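Throwaway Wood: What Happens to Chopsticks and Stir Sticks After Lunch
Term project report, Environmental Studies, Tollmont campus

1. Why this topic

Started in September after the food court switched from plastic to wood. Everyone seemed happy with it. We wanted to know if the wood stuff gets composted or just goes in the trash like before.

2. What counts as a stick

Anything thin, wood or bamboo, meant for eating or stirring. Coffee stirrers, skewers, chopsticks. Popsicle sticks too, we argued over that one and left them in. Bigger items like wooden forks were left out, no time.

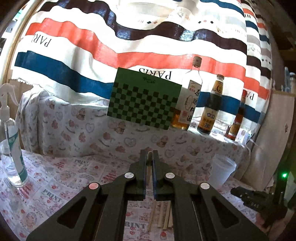 3. Method

Paper survey, 151 handed out, 100 came back filled in. Two locations — the Grorkside food court and the MacPherson building cafe. Also sorted one bag of trash from each place after the lunch rush. Gloves on. Smelled terrible.

Answers typed into Rindex and checked twice becuase the first export dropped a column.

4. Results

Of the 100 people, 35 said they put wood sticks in the compost bin. The rest said trash, or "whatever is closest." Several people wrote in the margin that they thought wood wasn't allowed in compost at all. The sign over the bins at MacPherson only shows food scraps so thats fair.

The trash bags matched what people told us. Plenty of stirrers in both. Most still in the cup with the lid on, meaning someone would have to pull them out by hand.

5. Reusable ones

Some people bring their own chopsticks. Reasons given: splinters, habit, a nicer set at home. Bamboo with a carved pattern is easy to tell apart from the paper-sleeve kind, so less chance of tossing it by mistake. Downside is washing. The grooves need a brush, and the food court has no sink for customers.

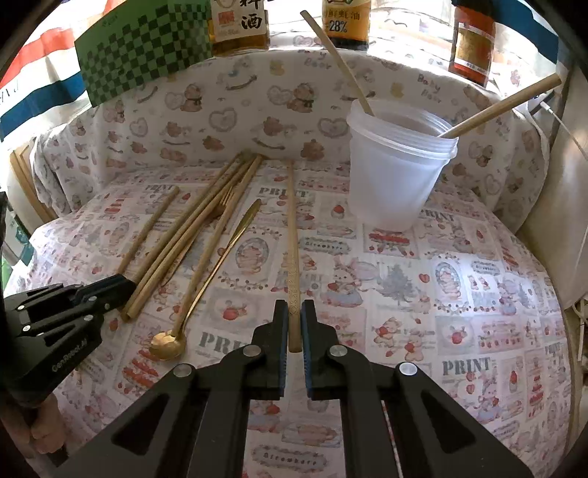 6. Problems with our data

Only lunch hours. Nobody asked about dinner. Survey question 2 was worded badly, "Do you usually compost or not throw away" — half the group read it differently. We kept the answers but would rewrite it.

7. Next steps

New bin sign with a stick drawn on it, then run the same survey again at Grorkside. Ask the hauler in writing if bamboo is accepted, we called and got two different answers.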